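Mirkavo Hand Gripper, two-finger, for recording demonstrations

Product | What's included | Using it | Care | Questions

Teach a robot to do your laundry by doing your laundry. We are aware of how that sounds.

The Mirkavo is a hand-held gripper with a camera on board. You hold it, you do the chore, and it records what the fingers did and what they were looking at. No robot has to be present while you work. Later the recordings go to train one that, with enough patience on everyone's part, will do the chore itself. If you have ever tried to fold a shirt by remote control, with an arm that answers a moment after you ask, you will know why we bothered.

Designed by Hanane Benjelloun and Spyros Zacharopoulos at the Zasthorpe workshop, where the shirts are now folded very well and the dishes are another matter.

What it's good at

Cloth, mainly. The two curved fingers meet at a point, so they can take hold of a fold and leave the rest of the garment alone. Rigid things are fine too, within reason: cups, boxes, drawer handles, the remote you were looking for. It does not care for wet soap.

You feel the pull of the fabric in your own hand as you work, and you will find you slow down or let go a little without thinking about it. Joystick operators can learn to do this. It takes them a while and they complain.

It also goes where the chores are. Bedrooms, kitchens, the corner behind the door. A tidy lab bench makes for tidy recordings, and then the robot meets an actual home and has a bad day.

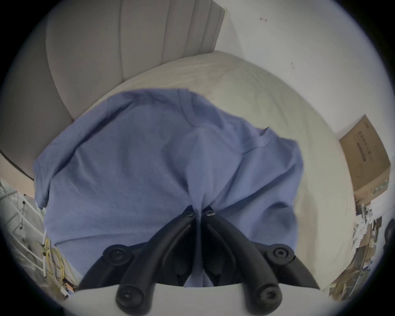 Recording your first task

Charge the handle fully. Pick one garment and one finish, for example a T-shirt folded to the same size every time. Squeeze the trigger all the way shut and open it again before each take, so the software knows where the fingers start and stop.

Then do the task at the speed you would use if a small child were learning from you. Keep your free hand out of the way unless the task needs it. If you drop the shirt, pick it up and carry on. Recoveries are worth keeping, and you will have plenty.

We suggest 27 takes before you look at any of them. Samah Abdelaziz, who tests every software release on her own ironing pile, says the first 3 are always terrible and should be deleted unwatched.

What's included

Gripper with handle and trigger
Camera, fitted and calibrated
Spare finger pair
Charging cable
Prarska recording software, one seat
Printed quick guide, 16 pages, two of them useful on day one

The fitting for mounting the same fingers on a robot arm is sold separately as the Hajji adapter. Check the compatibility list before ordering. Returns of adapters bought on optimism are accepted within 16 days.

Care

Wipe the fingers with a dry cloth. Pull lint out of the joints before it becomes felt. Do not put the gripper in the washing machine, however thematically appropriate.

Questions before you buy go to Anong Luangrath in sales. Questions after you buy go to Tavion Crenshaw in support, who would like you to try charging it first.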